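Storing and Washing Fresh Fruit at Home
Household Guidance from the Kastavthorpe Residents' Kitchen Service 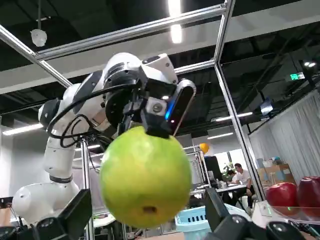 Most fruit spoiled at home is lost through storage in the wrong place, and the remedy usually costs nothing. The Kitchen Service receives more questions on this subject than on any other, and the guidance that follows replaces the leaflet previously available at the Faulkner Street counter. Fruit should be sorted on the day it is brought home, before any of it goes into a bowl or drawer. Large, round fruit with green skin, such as the one shown, should be lifted gently and set down without dropping, as a bruise may not show on the surface for several days. Soft or split pieces should be set aside for cooking.

Sorting

Empty the bag onto a clean towel. Check the stem end first, where mold commonly begins. Fruit that is sound but marked should be eaten within 2 days or cut up for the freezer. Residents who buy by the crate at the Allunau market on Saturday are advised to sort a second time in the middle of the week, turning each piece over.

Apples

Apples keep best cold. Place them in the lower drawer of the refrigerator in a plastic bag with a few small holes. They give off a gas that hastens ripening, and for this reason they should not share a drawer with lettuce, carrots or broccoli. Green varieties for baking may be kept in the same manner. An apple that has turned mealy is still suitable for sauce.

A cool basement or unheated porch will also serve, provided it does not freeze. Wrap each apple in a half sheet of plain paper and arrange in a single layer. Do not store apples next to potatoes.

Citrus

Oranges, lemons and grapefruit may be left on the counter for a week, away from the stove. For longer keeping, move them to the refrigerator. Pomelos have a thick rind and tolerate the counter well, but once peeled the segments should be covered and chilled, and eaten within 2 days. Lemons intended for juice should be brought to room temperature and rolled under the palm before cutting. Spare juice may be frozen in an ice cube tray – label the tray, as lemon and grapefruit are difficult to tell apart once frozen.

Pears, Peaches and Plums

These are often sold firm. Leave them at room temperature in a paper bag with the top folded over and check daily. When the flesh near the stem yields to light pressure, transfer them to the refrigerator. Peaches chilled while still hard may become dry and woolly.

Washing

Wash fruit just before it is eaten. Moisture left on the skin encourages mold, and berries in particular should go into the refrigerator unwashed. Hold each piece under cool running water and rub with the hands. A soft brush is suitable for melons and other firm fruit. Dish soap and bleach must not be used on food. Dry with a clean cloth or paper towel.

Melons should be washed before slicing, even though the rind is discarded – the knife will otherwise carry dirt from the outside into the flesh.

Care of the Fruit Bowl and Drawer

Empty the bowl once a week and wash it in hot, soapy water. Refrigerator drawers should be removed and washed every 4 weeks, then dried fully before being returned. A folded paper towel in the bottom of the drawer will absorb drips and can be changed as needed. Wooden bowls should not be left to soak.

Further Leaflets

Leaflet 10, Freezing Fruit and Vegetables, and Leaflet 4, Keeping Bread, are available on request from the Kitchen Service, 194 Faulkner Street, Kastavthorpe. Large-print copies may be collected from the Tritatero reading room during opening hours.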